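March, bench notes, Ullbridge shop

Second go at the aged paint finish for the Alldale order. They want the panels to look like they hung outside a gas station for decades, but the surface has to be sealed well enough to wipe down with a wet rag. Those two wants fight each other and most of today went on that.

Started at 8:30. Stock is the same thin steel sheet as last time, cut and deburred, corners rounded with a file. Degreased twice. The first batch had fisheyes in the base coat along one edge and I think that was me handling it without gloves after the first wipe. No fisheyes today.

Primer: gray, two light coats, scuffed between with a worn pad. Let it sit until after lunch. The shop was cold this morning and the primer was still soft under a fingernail at 11, so I moved the rack closer to the heater and left it alone.

Base color is the MacPherson mix, can 17. It dries darker than it looks on the stick. I had written that down in the old notebook and then forgot to carry it over, so it goes here too. Thinned it a little more than the label says. It laid down flat with no brush marks.

Worn edges. Tried three ways on scrap:

Sanding through to metal. Quick, but the edge of the sanded patch is too even and it looks like somebody sanded it. Breaking up the outline with a scraper helps.

Salt. Wet the primer, sprinkle coarse salt, paint over, brush it off when dry. Good chips in the middle of a panel, poor at the edges where the water runs off. Rinse well afterward. The salt left behind on the last batch came up under the clear coat as little blisters — had to strip those and start over.

Wax. Rubbed a candle stub along the edge before the base coat, then scraped with a putty knife. Best of the lot for edges. Paint lets go in ragged flakes. Wax has to come off completely with mineral spirits before sealing or the clear won't stick.

Going with wax on the edges and salt in the field. Sanding only to touch up.

Rust color. The real thing is out, as Alldale doesn't want it to keep spreading after delivery. Used thinned burnt umber with a bit of orange, flicked off a stiff brush, then a second pass with a darker mix kept close to the edges. Too many specks near the center reads as dirt. I overdid it on scrap piece 2 and kept it on the shelf as a reminder.

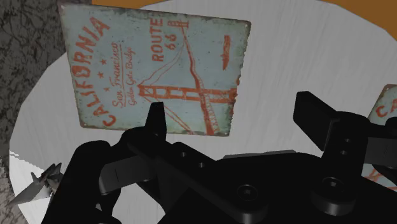 Lettering goes on before the aging, so that the wear runs across letters and background alike. The first sample had crisp red letters over a beat-up field and looked wrong from across the room. Red also needs to be knocked back some. A thin wash of the background color over it, wiped off while still wet, takes the shine out and leaves the letter readable.

Clear coat: the matte from Prarker, two coats. Stir, don't shake. The flatting agent settles and the top of the can sprays glossier than the bottom. Wipe test with a damp rag tomorrow, then with dish soap.

To do:
Order more matte clear, down to the last can.
Ask Alldale if the mounting holes are drilled before or after finish. Before is easier for me.
Clean the small gun properly. The needle is sticking again.
Copy the mix notes for can 17 onto the lid.

Rack covered and heater off at 5:40.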